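Filed under: Living Well at Work

The cup you keep and the cup you throw

When I came to this country I brought with me two tea glasses from my mother's kitchen, wrapped in a sweater. One of them broke in the first winter. The other I still use every morning at my desk, and it is because of this glass that the editor asked me to write something on the subject of cups. I said yes too quickly. I thought it would be a small subject.

In our building the kitchen on the second floor goes through 1000 disposable cups in a month. I have this number from Agnes Menzies, who orders them. She told me it without any accusation, but I went back to my chair and could not stop thinking of it. Many of those cups are used for a few minutes. A person takes one, drinks water, puts it down, forgets which one it is, and takes another.

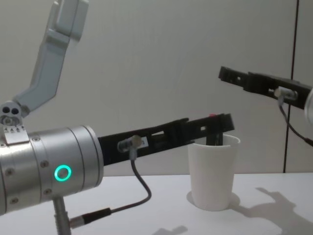
My first idea was to write that we should all bring our own cup and be finished. Then I began to ask people, and it became more complicated. Keir Purves has his own mug and likes it very much, but he admits that he washes it only on Friday. Brenda Insaurralde had a mug and it disappeared from the shelf, then a second mug, and after this she gave up. I understand her. A plain white cup standing on a white table says nothing about who it belongs to, and a shelf full of mugs is not much better when everybody is in a hurry. If we want people to keep a cup, it must be a cup they recognize without thinking.

There is also the question of the material. Many people believe that a paper cup is only paper. In most cases it has a very thin layer of plastic on the inside, so that the drink does not go through the wall. This layer is the reason why many recycling centers do not accept it together with newspapers and boxes. Some cups have a coating made from plants, but these often need a special composting plant, and our town does not have one. I called the collection office in November to be sure. A polite man told me that all of it goes in the general trash, the plant kind also, and that I should please not put the lids in the paper bin.

I do not want to make anyone feel bad for a cup. My colleague Jessie Strachan reminded me that when she had a visitor with a weak immune system, she was glad to have something clean and unused to offer. For guests, for sick days, for the big meeting when there are more people than mugs, the disposable cup does its job well. What troubles me is the habit of it, the hand that goes to the stack before the head has decided anything. 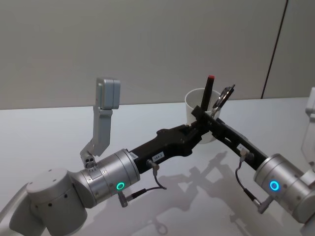
What we tried at Pamholm

Before I worked here I spent several years at the Pamholm community house, where we had the same difficulty with fewer people. We made three changes there, and I describe them as I remember them.

First we moved the stack. It had been beside the water tap, at the height of the hand, and we put it in the cupboard under the sink. You could still take one, nobody had to ask. In the first month we used 143 cups, and in the month before it had been 193. I was a little disappointed, but the director was very happy and bought us a cake.

Then we bought 12 glasses, all of different colors, from a secondhand shop. Visitors liked to choose. Children always wanted the yellow one, and there was sometimes crying.

The last change was a marker on a string, for those who still took a disposable cup. You wrote your name on it and you used it until the evening. It is the cheapest of all the ideas and I think it was the best one, because a cup with your name on it you do not leave on a windowsill so easily. 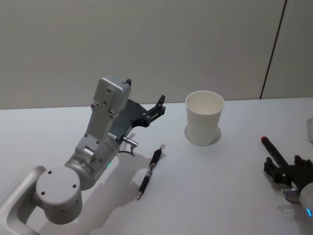
The string was important too. Without it the marker went away in a pocket before lunch, and then people wrote with whatever pen they found, and on the smooth side of a cup a ballpoint makes only a scratch. Use a permanent marker, and write near the bottom, far from where the mouth goes.

For those who want to start with their own cup, I can give a few words from experience. Take one with a handle big enough for your fingers. Do not bring the one you love most. Wash it the same day, with hot water and a real brush, and let it dry upside down on a rack and not on a paper towel, where the steam stays inside.

If you have tried something in your own kitchen that worked, please write to me or leave a note in my mailbox by the stairs. Agnes has agreed to move the stack to the lower cupboard from next month, and I will report the number when she gives it to me.

Maysoun Karaki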